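Paper Handling and Storage in the Shared Print Room: A Study of Waste, Stack Quality and Work Surfaces

Project report, Office and Facilities Services course. Author: Elsa Manninen. Supervisor: Glenys Skyrme. 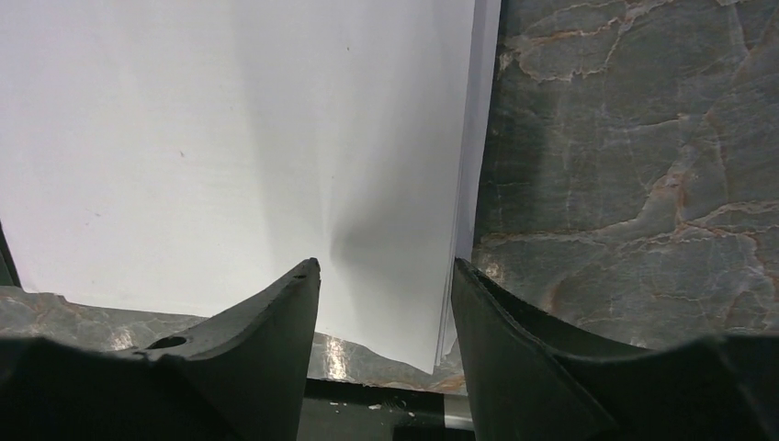

1. Background and purpose

The print room on the second floor serves three teaching departments and the student office. Paper is delivered in cartons, unwrapped at the counter and set out in stacks, from which users fill the two printers or take sheets for hand work. During the spring term the departments reported repeated misfeeds and a rising quantity of clean paper placed in the recycling bin. The purpose of this project was to establish how much unused paper was being discarded, to identify the stage of handling at which it was spoiled, and to propose a working routine that the department could adopt without new equipment.

The project was commissioned by Benedikt Albers, who is responsible for supplies. Raili Hakala assisted with the collection of discarded sheets and checked the sorting.

2. Scope

The study was limited to plain white A4 paper. Coloured paper, card and envelopes were left out, as they are kept in a locked cupboard and are issued on request. Sheets that had been printed on one or both sides were likewise excluded, whatever the reason for their disposal. The cost of toner and the condition of the printers were not examined.

3. The work surface

The counter is topped with dark grey marble, veined in rust-orange and cream. It was retained from the previous use of the room and is in good condition. Users described it as pleasant to work at and simple to wipe down. It has two properties that matter for paper handling. The first is that the stone is polished, and a stack pushed from one side tends to slide as a body or to shear, so that the lower sheets lag behind the upper ones. The second is that the pattern of the veins makes it difficult to notice grit, staples and small scraps before paper is laid down.

White paper, by contrast, shows every mark. Specks of dust or fibre are readily seen on the top sheet of a stack, and several users said that they removed the top sheet as a matter of habit and put it straight into recycling. This habit was not known to the supplies staff before the interviews.

4. Method

Clean sheets were collected from the recycling bin at the end of each working day over a period of two weeks. Each sheet was placed in one of four groups: bent or turned corner, crease or fold, surface dirt, and no visible fault. A sheet with more than one fault was entered under the more serious one, a bent corner being regarded as more serious than dirt because of its effect on feeding.

In addition, nine regular users were interviewed for a few minutes each. They were asked to show how they took paper from the stack, how they squared it and where they put down what was left over. No names were recorded against the answers.

In the second week a trial routine was introduced. Results from the two weeks are given separately below.

5. Results

In the first week 136 clean sheets were recovered. The largest group consisted of sheets with bent or turned corners, followed by those with surface dirt. A smaller number had been creased, in most cases across the middle. The remainder had no fault that either the author or Raili Hakala could find, and these were returned to use.

In the second week 107 clean sheets were recovered. The reduction was found almost entirely in the group with bent corners. The group with surface dirt remained much as before, and it must be concluded that the trial routine had little influence on it.

The interviews supported these findings. Most users lifted paper by one corner of the stack, usually the corner nearest to them. Where the sheets had shifted and the corners projected a little over those beneath, this was the part first caught by a sleeve or a bag. Two users squared the stack by knocking its long edge on the counter. The others did not square it at all and relied on the guides in the paper tray.

6. The trial routine

The routine was displayed on a card beside the counter and read as follows.

Wipe the counter with a dry cloth before paper is set out.
Set out no more than one packet at a time.
Place the stack well back from the front edge of the counter.
Lift with both hands, one at each short side.
Square the stack on its short edge and then on its long edge before loading.
Return unused sheets to the top of the stack, face and edges aligned.

Users followed the first two points without difficulty. The last point was often missed during the busy period before ten in the morning, when sheets were left at an angle on top of the stack or beside it.

7. Discussion

The difference between the two weeks is modest, and two weeks is a short period. The number of print jobs was not held constant, and part of the reduction may be explained by lighter use of the room in the second week. The supervisor has also pointed out that users who know that the bin is being examined may act with more care than usual.

It is nevertheless reasonable to regard corner damage as avoidable. It arises at the counter — before the paper has reached either printer — and it responded to a simple change in handling. Surface dirt is a different matter. Several sheets in this group carried only a few tiny flecks and could have been used once brushed off.

A shallow tray with raised sides was considered as a means of keeping the stack square. Kauko Hirvonen of the workshop offered to make one from offcuts, but the term ended before it could be tested.

8. Recommendations

The card should remain at the counter, with the wording on returned sheets moved to the top. A soft brush should be kept with the cloth. The workshop tray should be tried for a full month in the autumn term, and the bin should be checked again in the same manner during that month. Supplies staff should tell new users at induction that a dusty top sheet may be brushed and used.

Sorting sheets for both weeks are kept in the supplies folder and may be consulted on request to Benedikt Albers.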